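Subject: Re: [smallstock] Count doesn't match the system, again
List: smallstock, for people who run small stockrooms

Replying to the message about the year-end count, quoted in part below. I run the stockroom for a repair and supply shop in Bullton, mostly small boxed goods, and we went through the same thing in April. Our system said 1,496 and the shelves said 1,492. It took me most of an afternoon to find the four, so I'll write down what I did.
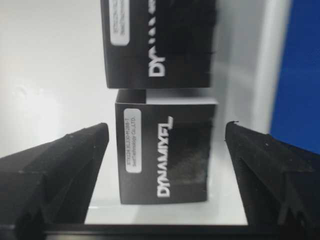
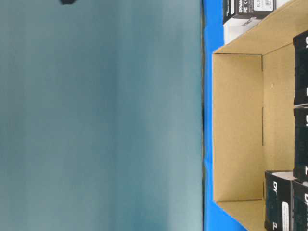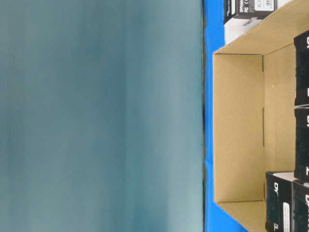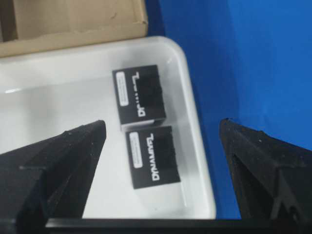

Small black boxes in the first and last, open cardboard box in the second and third.

> We have just finished the count and are short again. The owner
> wants me to change the figure in Floltusik to match the shelves
> and move on. I don't like doing that without knowing where the
> difference came from, but I also can't spend a week on it.

I would hold off on the adjustment for one day. Once you post it, Floltusik writes the new quantity over the old one on the main screen, and after that you have to dig through the item history to see what the figure was before. Print the item list or export it first, with the old quantities, and keep that copy until you are satisfied. Then if you do have to post the adjustment, put a proper note on it. "Count correction" tells the next person nothing. I write the month, the bay, who counted and what I already checked.

> Is there an order people follow when they go looking? I have been
> walking around opening things, which is not working.

This is the order I use.

First, the returns shelf. Two of our four were there. A customer had sent back the wrong size, we had issued the credit, and the credit put the goods back into stock in the system. The boxes themselves never left the returns shelf, and we don't count that shelf. So the system was right and the count was wrong. We have changed the count sheet to include returns as its own bay.

Second, open cartons under the bench and next to the packing table. If somebody opens a carton to fill an order and is called to the phone, the rest of the carton tends to stay where it is. We had one item there.

Third, the trays. We use plastic trays to carry picked goods from the shelves to packing, and a tray that has been picked for an order but not yet invoiced is neither sold nor on the shelf. Decide before the count which side of the line it falls on. We stop picking at noon on count day, invoice everything that is in a tray, and only then start. Before that we argued about it every time.

Fourth, receiving. Compare the last few packing slips with what was booked in. The last of our four came from a Traltus delivery where the slip said one more than was in the carton. It was booked in from the slip. That is our own fault and we no longer book from the slip. Traltus sent the missing one when we asked, although it had been long enough that they could have refused.

> Should I be counting by label or by location? We have always done
> it by label, calling up one item at a time and going to find it.

By location, every time. If you go by label you find the ones you already know about. You will never come across the box that was put in the wrong bay, as you have no reason to look in that bay for it. Going by location means you write down whatever is in front of you, whether or not it is supposed to be there, and sort it out at the desk.

The way we do it now is with two people. One reads out and one writes. The person reading takes hold of each box and reads the part number from the label. Do not go by the box color or the brand name on the side. Makers use the same box for a whole family of parts and the only difference may be a line of fine print. We had a bay where two different parts had been mixed for I don't know how long because the boxes matched. The total for the bay was correct and both of the items in it were wrong.

For the same reason we stopped stacking with the labels facing in different directions. Labels face out, right way up if the shape of the box allows. If the maker prints the label sideways, then all of them sideways the same way. It sounds fussy, but it cut the time for the small goods bays considerably, and people put things back in the right place more often when they can read what is there.

> We also have a lot of opened boxes. Do you count these as full?

No. Anything with a broken seal gets opened and looked at. If it is complete, we close it with a strip of the Carré paper tape and put initials and the month on the tape. At the next count, a box with initials that hasn't been disturbed is taken as complete. If it isn't complete it comes out of the bay and goes to the bench, and it is adjusted out of stock that day with a note. We used to leave the incomplete ones in the bay with a sticker on and they were sold anyway.

Paper tape is better for this than clear tape. You can write on it with an ordinary pen and it tears when somebody opens the box, so you can tell.

> How often do you all count? We do it once a year because it
> takes the whole shop out of action.

We did the same until last year. Now we do a part of the room each week, first thing in the morning before the counter opens, no more than 200 pieces at a time. Small goods get done more often than the large ones. We still do one complete count in April because the accountant wants it, but by then there is little left to find. A difference that is a week old can usually be explained by somebody who remembers it. After eleven months you are guessing.

One thing I would not do is let the person who picks from a bay also count it alone. I don't mean that anybody is stealing. When you know a bay well you see what you expect to see. I have done it myself and written down a figure from memory while I was looking straight at the shelf.

As for your owner, I would tell him what the missing goods cost and ask for one day to look. In our case the value was small, but three of the four turned out to be sitting in the building and the fourth was owed to us. If we had posted the correction we would have ordered replacements for goods we already had.

I have a blank count sheet with the returns, trays and bench bays added. It is one page and prints on ordinary letter paper. I can post it to the list files if there is interest. It has a column for the Floltusik location code that you can leave out if you use something else.

Also a question of my own. Does anyone know whether the newer version of Floltusik lets you freeze one bay while the others stay open for picking? In ours it is the entire stockroom or nothing, so for the weekly counts we just hang a sign on the shelf.

Stockroom, Bullton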